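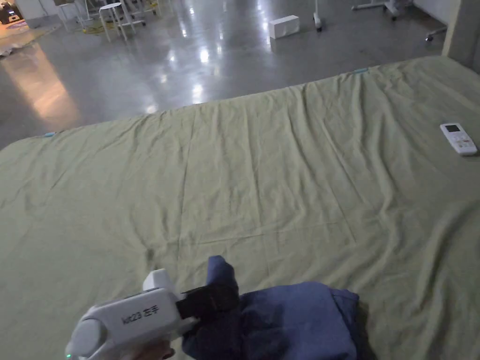
Bed linen and clothing are the two categories Oluwaseun Bashir would have started with if the choice had been open, on the grounds that a system able to cope with cloth has already met most of the difficulties it will find elsewhere in a bedroom. The order of work has now been changed to follow that advice, and soft goods move to the front of the Gisora collection programme with effect from April.

Bakhtiari extends Gisora collection at Irthorpe to cover bedrooms and soft goods

IRTHORPE – Bakhtiari has begun the second phase of Gisora, its programme for recording demonstrations of everyday household handling tasks. The recordings are used to train a control model for two-armed machines. The first phase dealt with rigid objects on tables and worktops. The second deals with fabric on beds, chairs and floors, and is being carried out at the company's site in Irthorpe, with a further site at Laklow to follow.

The target for the phase is 300 hours of accepted recording. Accepted recording means material that has passed both the automatic checks and a review by a person. Setting-up time, pauses and rejected attempts are excluded from the total.

How the demonstrations are made

Demonstrations are made by people using hand-held grippers. The operator holds one gripper in each hand and carries out the task through the jaws, without touching the object directly. Each gripper records its own movement through space and the opening of its jaws. A further view is taken from head height, so that the model receives the surroundings as well as the point of contact.

Grippers are issued as numbered kits. Each unit carries its kit number and the hand it belongs to, printed on the side of the housing. The left and right units of a kit are calibrated together and are not exchanged between kits. Where a unit is withdrawn for repair, the whole kit is withdrawn, and recordings made since its last good calibration are held back until they have been checked.

The hand-held method was chosen over remote operation of a full machine on grounds of speed and of range. An operator with two grippers can work in any room that can be walked into. The method has a known cost: a person can reach, lean and turn in ways that a fixed pair of arms cannot. Operators are therefore asked to keep their feet still during a grasp, to avoid crossing their wrists, and to complete each movement within a reach that the target machine can reproduce. Recordings that break these limits are marked and left out of the training set, although they are retained for other uses.

"The jaws are a narrow tool and people adapt to them very quickly," said Ama Tetteh, collection lead for Gisora. "In the first hour most operators pinch too much cloth and lift too high. By the second day they are taking a corner and letting the weight of the fabric do part of the work. We keep both kinds of recording, with the operator's experience noted against each, and the training team decides how to weight them."

Tasks in the second phase

The task list for the second phase contains 100 tasks. It includes folding garments, spreading a sheet, turning back a cover, picking a garment out of a pile, moving clothing from a bed to a chair, and separating two pieces of fabric that lie one on the other. Each task has a written start condition, a written end condition and a list of permitted variations.

Variation is introduced deliberately. Garments differ in size, weight and colour. Sheets are left creased as often as they are pulled flat, and garments are placed crumpled, part folded or inside out. Ordinary objects that have no part in the task, such as a remote control, may be left on the bed. The model has to learn which things are to be moved and which are to be left where they are, and this cannot be taught from a bare surface.

Colour receives particular attention. Dark fabric shows little of its own shape to a camera, and the edge of a fold in navy or black cloth may be visible only as a slight change in tone. The same applies in reverse to white garments on white bedding. Early results from a small trial set showed that the model did well on mid-toned cloth and poorly at both ends of the range, and the collection schedule has been adjusted to include more of the difficult combinations.

Lighting is varied between sessions. Overhead light on a polished floor produces reflections that move as the operator's head moves, and these are left in the recordings. No attempt is made to correct them before training.

Review and rejection

Every recording is divided into steps after capture. A step begins when the jaws start to move towards an object and ends when the object is released or the grasp is abandoned. Each step is given a short written label in plain language, for example "grasp near corner and lift" or "drag to edge". Labels are written by one person and confirmed by another.

Failed grasps are not removed. Where cloth slips from the jaws and the operator tries again, both attempts are labelled and kept, and the second is marked as a recovery. Maxence Courtois, responsible for data quality on the programme, said that recoveries had been undervalued in the first phase.

"We trimmed them out because they made the recordings look untidy," he said. "The result was a model that had never seen a dropped sleeve and had no idea what to do about one. We put them back, and we now ask reviewers to reject a recording only for a technical fault or a breach of the reach limits."

Technical faults include loss of tracking, a mismatch in timing between left and right units, and a gripper passing out of the head-height view for longer than the permitted interval. Tracking is the most frequent cause. Large plain surfaces give the tracking system few features to follow, and a sheet that fills most of the view is close to the worst case. The remedy in use is to leave the rest of the room furnished and in sight, so that stools, stands, boxes and cables are part of the working area. Rooms that have been cleared for recording have given poorer results than rooms in normal use.

The first phase

The first phase closed with 484 accepted recording hours across kitchen, desk and shelf tasks. The resulting model was tested on a set of 100 objects that had not appeared in training. Bakhtiari is not publishing success rates at this stage. The test procedure is being revised to include a count of human interventions, which the original procedure did not require, and results obtained under the two procedures would not be comparable.

The company confirms that the first-phase model does not transfer to fabric without further training. It will close the jaws on cloth but shows no sign of planning for the way cloth hangs once lifted. Second-phase data will be added to the first-phase set, and the model trained again on the whole, with the proportion of soft-goods material raised in the later part of training.

Laklow site

The Laklow site will open once the Irthorpe team has finished the initial task list. It will use the same kits, the same written task conditions and the same review process, in smaller rooms with carpet and daylight. Marisol Arriaga will manage the site.

"Irthorpe has hard floors and a good deal of space round each bed," she said. "A bed pushed into a corner can be reached from two sides at most, and the far corner of the sheet becomes a different task. We have written separate conditions for it – the operator may kneel on the bed, and that has to be recorded as such."

Recruitment of operators for Laklow is under way. No previous experience with robots is required. Training takes two days and covers use of the grippers, the reach limits, the start and end conditions, and the handling of faults during a session. Left-handed applicants are particularly welcome, as the first-phase set leans heavily towards right-handed work.

Access to the data

A portion of the second-phase data will be made available to research groups on application. It will include the gripper recordings, the head-height view and the step labels. Material in which a person's face can be seen will be withheld. Hands holding the grippers are not obscured, and operators agree to this in writing before their first session.

Applications will be handled by Heriberto Serrano at Irthorpe. Groups will be asked to state the machine they intend to use, the jaw opening available to them, and whether they need both hands or one.

Notes to editors

Bakhtiari develops control software for two-armed machines intended for domestic and care settings. It does not manufacture the machines.

Gisora is the name of the collection programme and of the data set produced by it. It is not a product and is not offered for sale.

Requests for interviews or for a visit to the Irthorpe site should be sent to the Bakhtiari press office. Visits can be arranged for mornings only, as review of the previous day's recordings takes place after lunch in the same rooms.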